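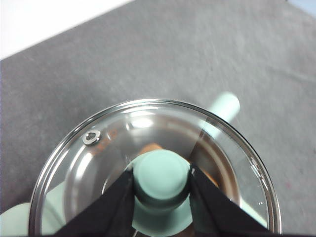

Questions from the kitchen staff, and our answers

When we told everyone at the Kamata kitchen that two robot arms from Pemus would be joining the hot line in May, we got a whole notebook of questions back. Some were asked at the staff meeting, some came on paper, and a few were asked over the sink late in the evening. We've gathered them up here and tried to answer each one the way we'd answer it over a cup of tea, so please forgive us if we go on a bit. If you work in our Udis kitchen, most of this will apply to you later in the year as well.

Is anyone losing their job?

No. We put this first because it was the first thing nearly everyone wanted to know, and quite right too. There are 29 people on the kitchen roster and there will be 29 after the arms are running. Nobody's hours are being cut to pay for them either. If you would like to see that in writing, Reiko Fujimoto in the office has the letter that went out with the new schedule, and she is happy to print you another copy.

So what will the arms do all day?

To begin with, the dull and steamy parts. They will lift lids on and off during the long simmers, stir on a timer, and move covered pots between the burners and the resting shelf. Those are the jobs that have people reaching over hot steam again and again from six in the morning, and the ones that come up most often in the burn book.

Why are the arms still practicing with lids? Isn't that easy?

We thought so too! A lid with a knob in the middle is about as friendly as kitchen things get, and a person picks one up without thinking. For the arm, it means coming down over the center, closing both fingers on the knob and lifting straight up so that the lid doesn't tip. Glass lids are harder again, as the light bounces off them and you can see the pot right through them, which can muddle the camera. The practice is done on household pots on a bench, well away from service, and Osamu Tsuchiya keeps a log of every try. He was up to 1029 lifts at last count and still says good morning to the thing.

Will it know if the food tastes right?

It will not, and we would never ask it to. Tasting, seasoning and deciding when a pot is done all stay with the cooks. Chie Takagi has been making our curry base longer than most of us have been here, and the arm will stir when she says stir and stop when she says stop. She has asked us to add that it scrapes the bottom too gently, and Pemus is working on that.

Do I have to learn programming?

Not at all. There is a tablet with large buttons, and most of what you'll need is start, pause and "move away." Everyone on the hot line gets 20 hours of paid training, spread over several weeks so that it doesn't eat up your evenings. If you'd like to go further, there are two new line technician positions, at a higher pay grade, and we are filling them from inside the kitchen before we look anywhere else.

What if it does something strange while I'm standing there?

Press the red button. There is one at each end of the line and one by the pass. You don't need to ask first, and you won't be in trouble if it was a false alarm - we would much prefer a cold soup to a hurt hand. Tell the shift lead afterward and write down the time, and that's all.

Are the cameras watching us?

The cameras on the arms look at what the grippers are working on. A hand or a sleeve may come into view now and then if you are close by, so we agreed with the staff group that the recordings are kept for fixing faults only. They may not be used for reviews, break times or discipline. Shigeru Arai holds the signed agreement and can go through it with you.

Who cleans it?

The closing shift wipes down the arms and washes the finger covers, and we have added paid time at closing for it. Please don't spray anything directly onto the joints. A damp cloth and the Rarorico cleaner from the blue shelf will do nicely.

Can I ask to work somewhere else?

Of course. A few people have told us they would be happier on the cold side or in packing, and we'll do our best to swap you within a month or so. Your pay stays the same.

I have a question that isn't here.

Then please ask it! Anas Matar is in the break room most afternoons from three o'clock, or you can ring extension 1729 and leave a message. Questions on paper are still welcome too, in the box beside the time clock.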